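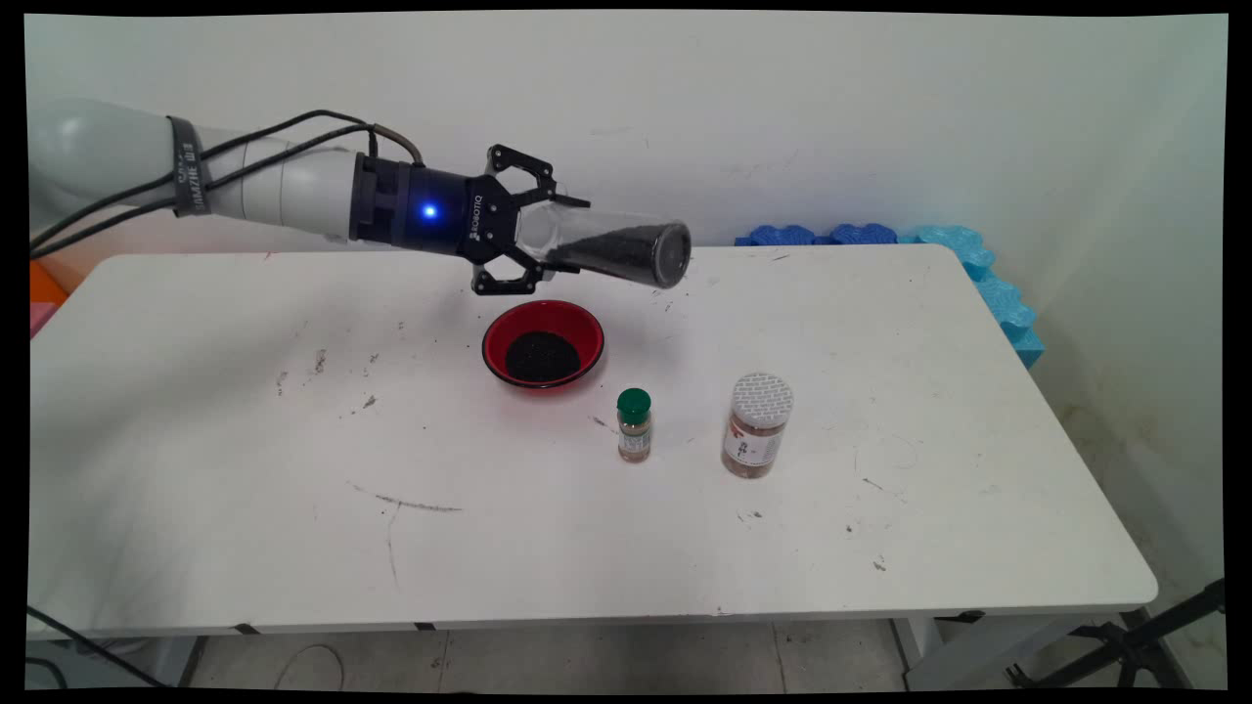
Wenn die Rechnung pünktlich ist, aber das Geld nicht

Grondgate beliefert kleine Läden und Cafés mit Vorratsware. Die Gründerin, die ihren Namen nicht im Internet lesen möchte, hat mit uns über offene Rechnungen gesprochen.

Im ersten Jahr, so erzählt sie, habe sie jede Bestellung mit 30 Tagen Zahlungsziel angenommen. «Ich dachte, das gehört sich so. Im August waren dann 4000 Euro offen, und die Miete für das Lager war fällig.» Der größte Posten kam von einem einzigen Kunden, es waren 1475 Euro. Auf dieses Geld wartete sie 94 Tage.

Eine Mahnung hatte sie lange nicht geschickt. «Man will den Kunden nicht verlieren. Heute rufe ich am dritten Tag nach der Frist an, ganz freundlich. Meistens liegt die Rechnung nur auf dem falschen Tisch.»

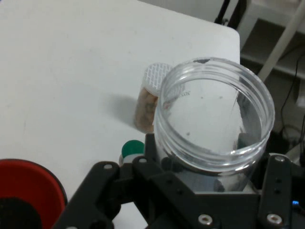 Klares Glas mit Schraubgewinde, ohne Deckel.

Inzwischen schreibt sie die Rechnungen mit dem Programm Grinero, das an die Fristen erinnert. Neukunden zahlen die erste Lieferung im Voraus, danach gilt ein Ziel von 14 Tagen. Wer sofort bezahlt, bekommt 2 Prozent Skonto. Ob sich das rechnet? «Bei kleinen Beträgen kaum», gibt sie zu. «Aber ich schlafe besser, und das ist mir etwas wert.»

Zwei Abnehmer, das Café Hella und der Feinkostladen Bermúdez, hatten gegen die Vorauszahlung zuerst Bedenken. Mit beiden hat sie eine Anzahlung über die Hälfte vereinbart - der Rest folgt bei der Lieferung.

Einen Kredit für die Überbrückung hat sie bei der Bank angefragt, aber nicht genommen. Sie legt jetzt von jedem Zahlungseingang einen Teil auf ein zweites Konto. «Es ist noch nicht viel. Für einen Monat Miete reicht es schon.»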